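Why Do Computers Get Warm?

Have you ever put your hand near the back of a computer that has been on all afternoon? Maybe you felt a little breeze, and maybe the breeze was toasty, like the air that comes out when somebody opens the dryer. Cats know all about this. If there is a warm spot anywhere in the house, a cat will find it, and quite often that spot is right next to the computer.

So where does all that warmth come from? There isn't a heater in there, and nobody lit a fire (thank goodness!). To find out, we have to think about what goes on inside the metal box. 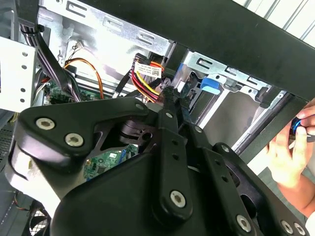
By Tarigan
Children's Science Writer
November 29, 2018

Inside a desktop computer case there are cables and circuit boards, and when the computer is on, electricity is moving through them. Electricity is made of teeny tiny bits called electrons, much too small to see, even with the best magnifying glass in your classroom. When you switch the computer on, the electrons start to move along through the metal.

Now, imagine the hallway at your school at the very moment the bell rings for lunch. Everybody is trying to get to the cafeteria, and everybody is bumping elbows and backpacks and saying "sorry!" and "excuse me!" By the time you get to your table you feel a good bit warmer than you did when you were sitting quietly at your desk. Electrons have a trip a little like that. They bump their way through the metal, and each bump turns a tiny bit of their energy into heat. Grown-ups who work with electricity call this resistance, and it's a nice word to know.

You can try something like it yourself. Press your palms together and rub them back and forth, fast, while you count to twenty. Feel that? You used energy from your muscles (and from your breakfast, if you want to go all the way back) and some of it turned into heat. Energy is like that. It doesn't vanish when we use it, it just changes into another kind, and very often the kind it changes into is heat.

One part of a computer usually gets warmer than most of the others, and that is the processor. The processor does the computer's figuring. Let's say you wanted to add 348 and 362. You might use a pencil, and you might need to carry a one, and after a bit you would get 710. A processor can do a sum like that so quickly that you couldn't even blink in the time it takes. And then it does another one, and another one, and millions more after that – all to show you one silly video of a goat on a trampoline. Every one of those sums makes a speck of heat, and all those specks add up.

The processor has its own special seat, called a socket, and the socket is part of a big board called the motherboard. I have always liked that name. The motherboard is where the important parts plug in so they can send messages to each other.
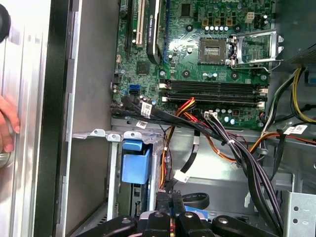
Zurnetti Young Readers' Science Desk

On a green motherboard like this one you can see the socket in the middle, a gray square with rows of little contact pins. The processor sits on those pins when it is in its place, and that is how it gets its electricity and its messages.

If all that heat just stayed put, the processor would get hotter and hotter. Most computers are clever enough to slow down when they are too warm, the same way you slow down at recess on a hot day in April when you've forgotten to take off your sweater. If slowing down doesn't help, the computer may turn itself off.

To keep that from happening, many computers have a heat sink. It isn't the kind of sink you wash your hands in! It is a chunk of metal with lots of thin fins, and it sits right on top of the processor. Heat moves easily into metal, and it spreads out along all those fins, where there is plenty of room for air to touch it. Then a fan blows the warm air away and cooler air comes in. You do very nearly the same thing when you blow across a spoonful of soup.

Elephants do it too, by the way. Their big, thin ears are full of blood vessels, and when they flap them, the heat goes off into the air.

Something to try at home: with a grown-up, find three things in your house that use electricity, and hold your hand near each one (near, please, and never on a light bulb or a stove). Which feels warm? Which doesn't? Draw them in your notebook, warmest first, and keep your fingers out of any vents or plugs while you are looking.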